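Removing and Reinstalling a Processor in a Desktop Workstation

Humgate Technical College – Equipment Services
Prepared by Urszula Duda. Reviewed by Haruto Ichikawa.
Last revised: 2026-07-17

These instructions apply to the desktop workstations maintained by Equipment Services at the Rerton building. They cover the removal of a processor, the inspection of the socket, and the installation of a replacement. Laptops and small-format office computers are covered in a separate guide.

Staff and students who have not completed the bench safety session must work with a supervisor present. Allow 45 minutes for the full procedure.

What you will need

Grounding strap and mat
Screwdriver set from the bench drawer
Isopropyl alcohol and lint-free wipes
Thermal paste
Magnifier and bench lamp
Socket cover, if one is available
Antistatic tray for the processor

Before opening the case

Save all work, shut the computer down from the operating system, and disconnect the power cord. Press the power button and hold it for 5 seconds. Disconnect the remaining cables and label any that could be confused during reassembly.

Lay the case on its side on the mat. Put on the grounding strap and attach its clip to bare metal on the chassis. Remove the side cover and store it away from the work area.

Removing the heat sink

Unplug the fan lead by gripping the connector and not the wires. Loosen the heat sink screws a little at a time, working in a diagonal pattern, until all of them turn freely. If the heat sink does not lift easily, twist it gently from side to side to release the paste. Do not pry it with a tool.

Wipe the old paste from the base of the heat sink with alcohol and set it upside down on a clean wipe.

Opening the socket

Press each retention lever down, move it outward past its catch, and let it rise under control. On sockets with two levers, follow the order marked on the socket or given in the service manual for that model. Lift the metal frame by its edge. Take the processor by its sides only and place it in the antistatic tray. 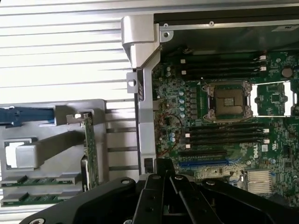
The contacts bend very easily, and a bent contact usually means that the motherboard must be replaced. Keep fingers, wipes, and tools away from the socket. Direct the bench lamp from a low angle and look along the rows with the magnifier; any contact out of line will catch the light differently from its neighbors. Report damage to the supervisor before going further – do not attempt to straighten a contact yourself.

If work stops for any reason, fit the socket cover or close the frame.

Installing the processor

Compare the alignment marks on the processor with those on the socket. Lower the processor straight down. It should settle under its own weight, and no pressure is to be applied. Close the frame and secure the levers in the reverse of the opening order. Some resistance from the levers is normal.

Apply a small amount of thermal paste to the center of the processor. Set the heat sink in place, start every screw by hand, and tighten in a diagonal pattern. Reconnect the fan lead.

Closing and testing

Check that all memory modules are seated and that no tools or loose screws remain inside the chassis. Replace the cover, reconnect the cables, and start the computer. Confirm in the setup screen that the processor and the full amount of memory are recognized.

Record the work on Form 6 and return the removed processor to the parts counter in its labeled tray.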